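Brilley Road Residents' Association
Minutes of the November general meeting

Held Wednesday at 7:00 p.m. in the downstairs room, Cuvel Hall. The chair opened the meeting at 7:05. There were 11 households represented. Apologies were received from the two corner lots and from the upstairs tenants at the old bakery.

1. Minutes of the last meeting

Approved with one correction. Under "Drainage," the words "east side" should read "west side." The secretary will fix the copy on the notice board.

2. Matters arising

The streetlight opposite the bus stop is still out. It has been reported twice and the city has given us a ticket number but no date. The secretary will call again before the end of the month.

The bench outside the hall has been repainted. One slat is still loose.

3. Block party: review

General agreement that the party went well and that the later start suited families with small children. The street closure permit came through only two days before, which left very little time to put notices under windshield wipers. Next year the application goes in by the end of spring.

Food was sufficient. The grill run by the north end ran out of buns early and somebody had to drive to the store. Drinks were plentiful, and there is soda left over in the hall cupboard. Members agreed to use it up at meetings.

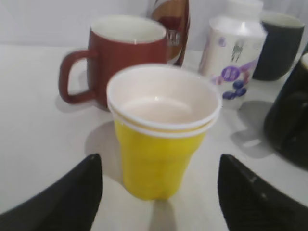
Noise was raised. One household felt the music went on too long after 9:00. The permit allowed amplified sound until 10:00, but it was agreed to move the speakers to the other end of the street next year and to turn them down at 9:00.

Cleanup took longer than planned. The recycling bins were full by mid-afternoon and bags were left beside them overnight. Agreed to ask the city for extra bins when the permit is filed. Three folding chairs are still missing. Anyone with a chair that is not theirs should bring it back to the hall, no questions asked.

4. Accounts

Income from the raffle was $105. After the permit fee and the paper goods, the party came in slightly under budget. The balance will be carried over. A member asked whether dues would go up. There is no plan to raise them this year.

5. Traffic on Brilley Road

Long discussion. Drivers are still using Brilley Road as a cut-through from the Mahasneh Street lights, mostly between 7:30 and 8:30 in the morning. Several members reported cars passing the stopped school bus.

The options discussed were speed humps, a "no through traffic" sign at the Mahasneh end, and a painted crosswalk at the bus stop. Speed humps would need a petition signed by a majority of households on the block. Two members were against humps on the grounds of noise and snow plowing. No one was against the crosswalk.

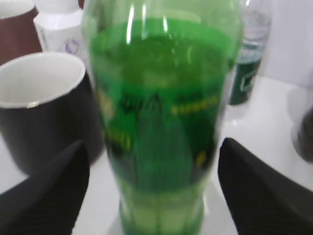
It was proposed and seconded that the association write to the city asking for a crosswalk and a sign, and leave humps until there is an answer. Carried, with 2 abstentions.

A member offered to keep a log of bus stop incidents for 3 weeks so that there is something to attach to the letter. Accepted with thanks.

6. Trees

The maple in front of the hall has a split limb over the sidewalk. The hall's landlord has been told and has hired Irilix Tree Care to take the limb down. Parking on that side of the street will be blocked off for the morning. Signs will go up the day before.

Leaf pickup is every other week until the first snow. Leaves go in paper bags or in a pile on the grass strip, and not in the gutter. The drain by the hydrant has already backed up once this fall. 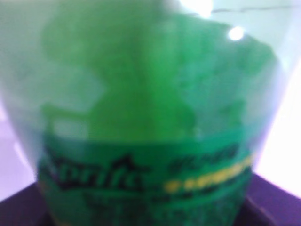 7. Winter sidewalks

The shoveling list needs more names. At present we have enough people for the older residents on the south side but not for the north side. The sign-up sheet is on the notice board. Salt will be kept in the bin behind the hall, and the combination is the same as last year. Please close the lid.

8. Other business

The hall's heating was discussed. The thermostat is set by the landlord and cannot be changed from the downstairs room. Members are advised to bring a sweater.

A lost gray glove is at the front desk.

A member asked if minutes could be sent by e-mail as well as posted. Agreed. Please give the secretary your address if you would like a copy.

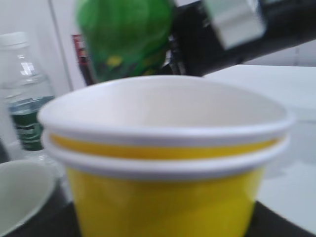

Paper cups at Cuvel Hall

9. Next meeting

Same room, same time, in January. There is no December meeting. Items for the agenda should reach the secretary a week ahead.

The meeting closed at 8:40 p.m.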